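The Plavham Over-Forties

Sânziana Surdu joined the Plavham Over-Forties netball side because her doctor had said "something social" and the choir was full. She was sixty-six. The choir had told her they would ring if anyone died.

The captain was a woman named Marnel, who had played for the district once and mentioned it at every drinks break. Marnel gave out the positions according to a system of grudges going back to the old hall. Sânziana, who had no history with anyone, was made wing defence.

"What does wing defence do?" she asked.

"Apologises, mostly," said Marnel.

They lost the first match by 16 goals and the second by 9, which Marnel called a trend. By November they had their own colour, a pale blue chosen by vote after a quarrel that finished two friendships and a carpool.
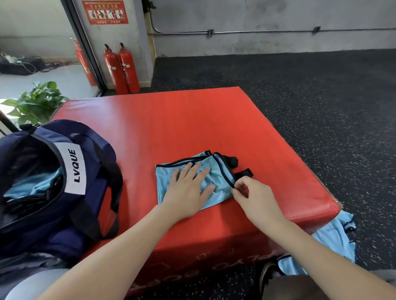 Folding the blues.

The bibs went home with a different player each week, and you could learn a good deal about a person from how they came back. Goal attack's smelled of dog. Centre's returned ironed, and everyone agreed that was showing off. When Sânziana's turn came she washed them twice, hung them along the balcony and sat out there beside them with a cup of tea, feeling for the first time since the move that she had company.

The phone rang while she was taking them down. It was the choir. A second alto had gone, very peacefully, at the bowls club, and there was a chair free if she could start at once.

Sânziana looked at the row of pegs. She thought of Marnel, and the knees, and Saturday's trip to play a team who were said to bite.

"I'm sorry for your loss," she said. "But I've got the washing."

They went down by 12. She apologised beautifully.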